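What happens at the Ekeo open day in July?

Posted by tyagi_fan17

My son and I want to go to the open day at Ekeo in July. The page says there is a robot demonstration but gives no details. Do they let visitors try anything, or do you stand behind a rope? Also is parking a problem?

Puker

Parking is fine if you get there before 10. After that you end up on the street.

welberg_road

I went last year. Over 500 people came through, so expect a line. You sign in at the front desk and they give you a number. Mine was 163 and I waited until early afternoon.

There is no rope. The part worth seeing is the hand-held gripper, which has two dark fingers with flat, square tips. Staff work with it over a plain wooden surface and talk while they do it. You can stand close and ask things.
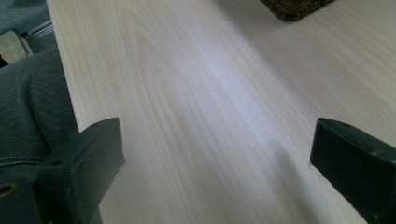
They let kids have a turn after the talk, one at a time, a couple of minutes each. Ask at the desk when you sign in or you may miss it. The big arms in the back hall are behind glass and were switched off when I was there.

Bring water. The snack table closed early.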